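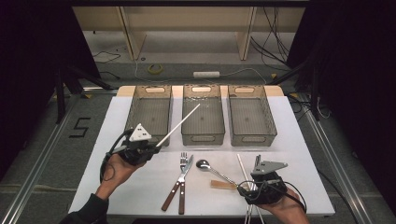
Tondby bench check — Friday, before the first run

1. Cables. OK. Loops clear of the jaws on both grippers. I still want them snugger at the wrist, please!
2. Marker plates. OK. One on top of each gripper, no wobble when I nudged them.
3. Bins. OK. Three across the back, all empty, small gaps between.
4. Knife. Comment: blade points at the bins, handle toward the operator. Keep it that way (I'm fussy about this one).
5. Chopsticks. FIX. The pair sticks out past the front edge and a sleeve could catch it.
6. Jaw force limit. OK, set to 600.

Recheck item 5 after lunch.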